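5. Hand care and start-of-shift set-up

This section covers the right hand of the Florley upper-body unit: inspection, cleaning and the position check before the first run of the day. Arm calibration is in section 6. Battery and charging are in section 7. Allow extra time if the unit has been moved between rooms.

Caution: Keep clear of the fingers while the arm is powered. The hand can close without warning when the controller reconnects.

5.1 Before you start

1. Press the stop button and wait for the status light to turn amber.
2. Lower both arms with the pendant, using the REST pose. Do not pull an arm down by hand.
3. Clear people and loose items from the arm's reach. Cables on the carpet can catch on the wheels or in the fingers.
4. Note the cycle count from the Service screen in the log.

5.2 Inspecting the hand and forearm

1. Look at the screws along the knuckle and wrist joints. The heads should sit flush. If one stands proud, tighten it with the 2 mm key from the service kit.
2. Check each finger for cracks at the joint. Look at the lower fingers as well as the index finger.
3. Wipe the forearm shell with a dry cloth. Do not use solvent or glass cleaner.
4. Record scuffs and scratches on the arm. Surface marks need no repair. A crack or a dent at the collar does, and the unit must stay out of service until it is fixed.
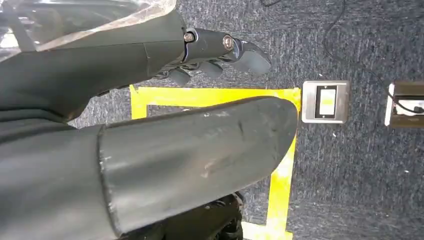

Figure 5-1. Hand and arm over the taped floor area. Pale scuffs are visible on the upper face of the lower arm segment.

Note: Replace floor tape when the corners lift. Worn or smudged color alone is acceptable.

5.3 Position check at the table

1. Drive the unit to the table and stop with the base square to the front edge.
2. Release the stop button. Wait for the status light to turn green.
3. Select HAND UP on the pendant. The right hand rises over the front right corner of the table with the fingers pointing up.
4. Look for shaking in the fingers. A small movement as the motors take the load is normal. Shaking that lasts more than 5 seconds is a fault; see 5.5.
5. Place the divided parts box on the table, near the front edge and to the left of the hand.
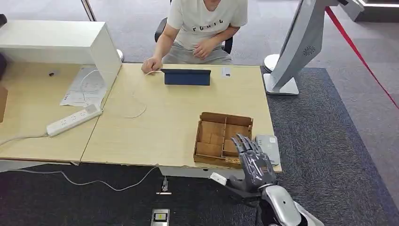 6. Select APPROACH. Keep one hand on the stop button until the arm has finished moving. The operator at the far side of the table stays seated during this step.
7. If the hand stops short of the box or touches its wall, press stop, move the box and repeat from step 3. After 3 failed attempts, run the arm calibration in section 6.

5.4 Service interval

Grease the finger joints every 2,000 cycles. Use only the grease supplied in the kit. The next full service at the Iltitz site is in September.

5.5 Faults

Fingers shake: check the wrist connector, then restart.
One finger does not open: stop, power off, look for debris at the joint.
Status light stays amber: the stop button is still engaged, or the pendant has lost its link.

Report anything else to Hanan Qaisi with the cycle count and the pose in use.

Section revised Wed 29 March, H. Darwish.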